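新闻稿

一张桌子、一只碗、一只杯子和一把勺子:Elness 发布“小桌餐”系列

一月,即时发布

Elness 今天宣布推出“小桌餐”系列,面向那些家里有客厅、有电视、有折叠桌,唯独没有餐厅的人。按照本公司的理解,这样的人很多。我们公司里就有不少,其中包括批准这个项目的那几位。

家居行业多年来一直在卖一种生活:长餐桌,亚麻桌旗,六把椅子,中间摆一盆没有人碰过的柠檬。Elness 也卖过,卖得不算好。退货单上最常见的理由是“放不下”,第二常见的理由是“真的放不下”。经过一段时间的沉思,我们决定承认顾客量过自己的房子。

“小桌餐”系列因此从桌子往回做。先有折叠桌,再有能放在折叠桌上的东西。系列共有4件:一只不锈钢碗,一只垫在碗下面的浅盘,一只半透明塑料杯,一把不锈钢勺。没有黄油刀,没有鱼叉,没有用途需要上网查的小夹子。开发初期曾有人提议加入一只蘸料碟,讨论持续了整个下午,最后大家发现浅盘的边上就可以放蘸料,会议于是散了。

桌子由 Motside 提供。台面是仿大理石花纹,奶白底子,橙红色的纹路一路分叉,边上包一圈红色窄条。设计部门最初对这种花纹态度保留,他们想要的是“燕麦灰”。样品桌在办公室放了一阵以后,保留态度有所松动,原因是咖喱滴在上面很难被发现。设计部门如今称之为“包容性强的表面”。桌腿可以折起,桌子可以立到柜子旁边,来客人的时候再搬两张出来拼在一起。两张拼起来中间会有一道缝,勺子放得横一点就不会掉下去。

勺子是整个系列里花时间最多的一件。勺头为椭圆形,抛光,勺柄细长,放到带花纹的台面上,勺心里会映出一点桌子的颜色,这一点产品目录里没有写,写的人觉得太像诗。勺柄下段有一小列刻字,字很小,愿意读的人可以拿到窗边去读。

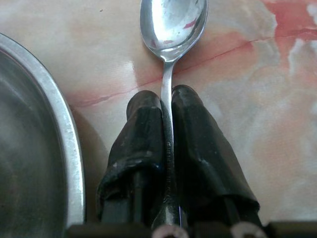 勺子柄太细了,洗碗的时候老从沥水架的格子里漏下去,我家已经漏过好几把,希望你们量一量沥水架再说自己懂小户型。这条意见来自 Robles 试用活动的留言簿,署名“三楼”。我们把它原样登出来,一来它说得有道理,二来它是留言簿里字迹最清楚的一条。

Elness 随后量了沥水架。市面上沥水架的格子宽窄不一,看不出任何人与任何人商量过的痕迹。本公司目前的答复是:勺柄不会加粗,加粗以后握着像握一把小铲子,试过的人都说想去种花。作为替代,每套产品将附赠一只可以挂在水槽边的小网篮。“三楼”如果看到这篇新闻稿,请到 Robles 门店领取一只,不必出示证件,说出漏掉的是什么就行。

试用活动由居家用品连锁店 Robles 协助进行,共有1007户参加。每户领到一套餐具,使用期间照常吃饭,再填一张表。表格原本设计得很长,包括“请用三个形容词描述您与碗的关系”。这一栏的填写率很低,填了的多数写“还行”,有一户写了三遍“还行”,在形式上完全符合要求。

其余各栏收获较多。许多家庭表示,吃饭的地点正对着电视,因此碗必须在不看它的情况下也能找到。这正是浅盘的用处:盘子比碗宽出一圈,手先碰到盘,再碰到碗,中间有一小段可以反悔的距离。盘子颜色深,边上一圈银色,碗放在里面位置明确,端起来的时候也有个地方搁拇指。也有家庭把盘子单独拿去装瓜子,碗装瓜子壳。对这种用法我们没有意见,只是包装盒上印的是另一种。

杯子引起的分歧最大。颜色是半透明的品红,杯身略微收窄,杯口宽一些。喜欢的人说一眼就能看见,半夜起来喝水不会碰倒;不喜欢的人说,一眼就能看见。Elness 曾打算同时推出一款透明无色的杯子,后来想到透明杯在浅色石纹桌面上基本等于隐形,便取消了。若干套餐具被送到内部员工家中长期使用,品红色的杯子至今没有一只被坐坏。

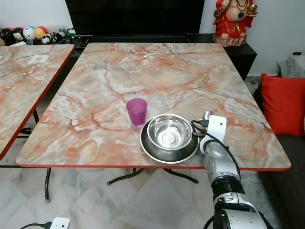 除了餐具本身,这次发布还包括一份折页,名为《吃完以后》,由合作品牌 Wirari 撰写。Wirari 做收纳用品,一向认为世界上的问题主要是东西没有回到原处。折页建议按下面的顺序收桌子:先把杯子里剩的喝完,再把勺子放进碗里,碗留在盘上,一只手端走,另一只手拿杯子。这样从桌边到水槽只需走一趟。Wirari 对“只需走一趟”这句话感到非常自豪,要求加粗,本新闻稿的格式不支持加粗,特此说明。

折页另有一节专门谈桌面上的其他住户,也就是充电线、遥控器、药盒、上个季度的账单。Wirari 的原稿主张饭前全部清走。Elness 审稿时在旁边写了“谁会这样做”,双方几经往来,定稿改为“推到桌子后半边”。线可以绕成一圈放着,插头朝外,饭后好找。我们认为这是两家公司合作以来最务实的一句话。

清洁方面,碗和勺用普通洗洁精即可,抛光面怕钢丝球,请用软布。塑料杯不要进微波炉。浅盘洗后请擦干再收,银边上留水渍会显得旧,虽然旧一点也能用。桌面用湿布擦,红色包边的接缝处容易存饼干屑,可以用牙签,或者接受它。

“小桌餐”系列自本月起在 Robles 各门店发售,首批300套,其中100套与 Motside 折叠桌搭配出售,其余单卖餐具。单卖的套装适合已经有桌子的顾客,包括那些坚持说自己的桌子是书桌的顾客。小网篮随套装赠送,不另外出售,装在碗里,拆箱时请不要当作填充物扔掉,内部测试时我们自己扔掉过。

关于 Elness

Elness 生产日用餐具及厨房小件,产品进入过很多家庭,也进入过很多家庭的柜子深处。公司近年的方向是让东西待在柜子外面。

关于 Motside

Motside 生产折叠桌和折叠凳。曾尝试生产不可折叠的桌子,后来停了。

媒体垂询

样品借用及折页索取,请联系 Elness 新闻办公室,上午十点至下午四点有人接听,中午吃饭除外。借用样品的媒体请归还勺子。上次借出去的餐具回来时,碗和杯子都在。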